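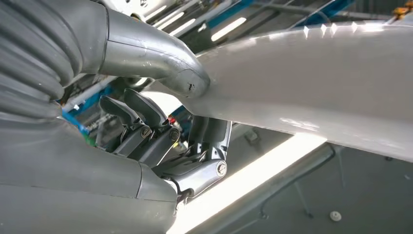 Hand at a glossy panel, curved silver tube uppermost. Hex-socket screws at the finger joints.

Alari hand and sleeved forearm
Supplier: Stetden
Page revised Mar 21, 2024

The Alari is a multi-finger hand with a ribbed forearm sleeve, sold for light handling on the shop floor and for household trials. Buyers usually ask whether it can take over a chore outright. For most chores the answer is still no.

Suitable now
Pushing or steadying flat panels. Moving rigid, dry parts between fixed stations. Opening cupboards with bar handles.

Suitable with an operator present
Loading a dishwasher rack. Wiping benches. Sorting offcuts by colour, provided the bins stay put.

Not recommended
Folding laundry, handling glassware, or any job where the part is thinner than a fingertip and lies flat on the floor.

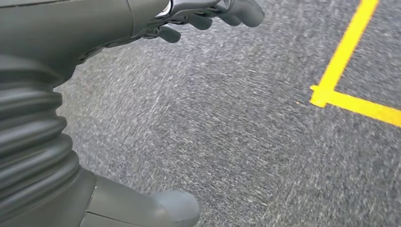

Open hand over speckled flooring, with a corner marked in yellow tape.

Work area
Mark station corners with floor tape in a colour that contrasts with the flooring. Replace lifted or torn tape before the next run. Keep cords clear of the marked zone.

Specifications
Reach from mounting plate: 458 mm
Sleeve length, extended: 380 mm
Rated grip load: 5 kg
Inspection interval: 100 operating hours

Grip load is rated on a dry, rigid cylinder. Expect around half of it on painted or polished sheet – less if the surface is oily.

Maintenance
Check the joint screws at each inspection. Scuffing on metal outer surfaces is cosmetic. A split sleeve is not, and must be replaced before further use.

Compatibility
Fits Zeng and Peva mobile bases. The Peva adaptor plate is sold separately and ships from April.

Technical enquiries: Irfan Mohmand, Stetden applications desk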